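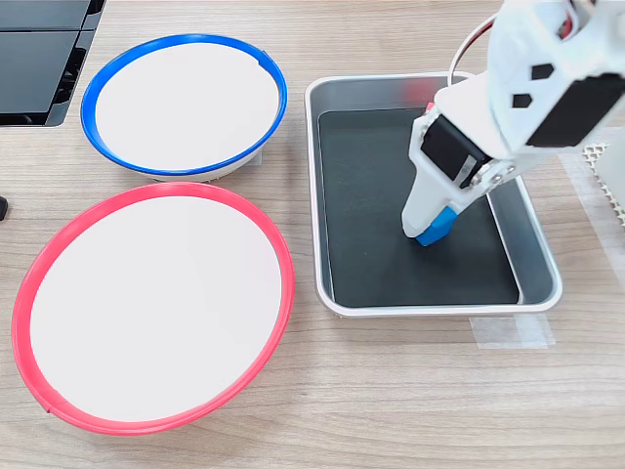

Food History, Handout 4: Who Ate Off What

Okay, last time I ran out of time right when we got to the good part, so let me pick up with the Carrillo inventory. It's a household list from a farmhouse outside Brasudau, and I love it more than is healthy. The family owned one big serving dish, a stack of wooden trenchers and exactly 18 spoons. Everybody reached into the middle! Your own plate was something you got when you were sick, or a guest, or the priest.

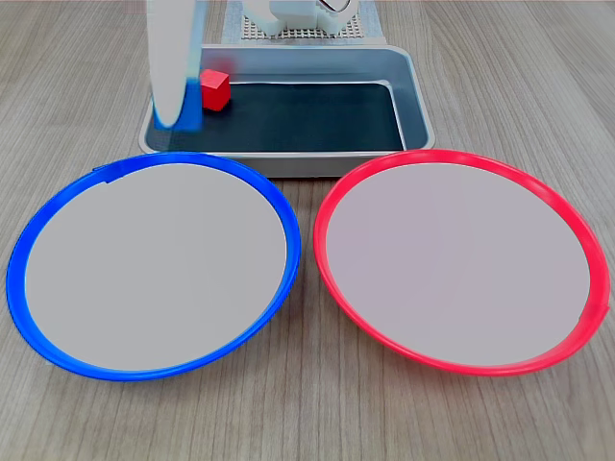 So when does that change? The older textbooks say it changes when pottery gets cheap. I used to teach it that way too. Then I read Danuta Pawłowska's 1996 article (it's in your reader, please do the whole thing this time) and she goes at it from the kitchen side. Her point is that stews turned into separate meats and sauces, and once you have sauce, you want a rim.

Compare that with the Savasstead wills. Lots of plates, still one pot. Hmm.
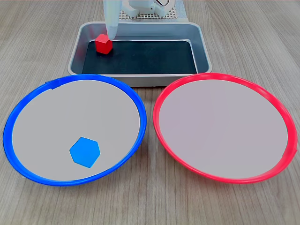
Jaime Guerreiro thinks the wills mislead us, since people left the nice things to their daughters and never mentioned what they ate from every night. I go back and forth on that. He's right that a will is a terrible picture of a kitchen, but a few of these list cracked jugs and a broken stool, so somebody was being pretty thorough.

For next class, read the Vestusetti letters, the ones where the new cook complains about washing up after 40 people. Jot down every time she names a dish and who it was for. Bring it on paper, since I'm collecting them. 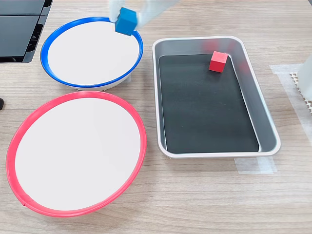

Handout 4, p. 2

Terms to know: trencher, charger, common dish, place setting. The inventory is box 2619 in the archive if you want to see the handwriting, which is awful. Papers are due in January.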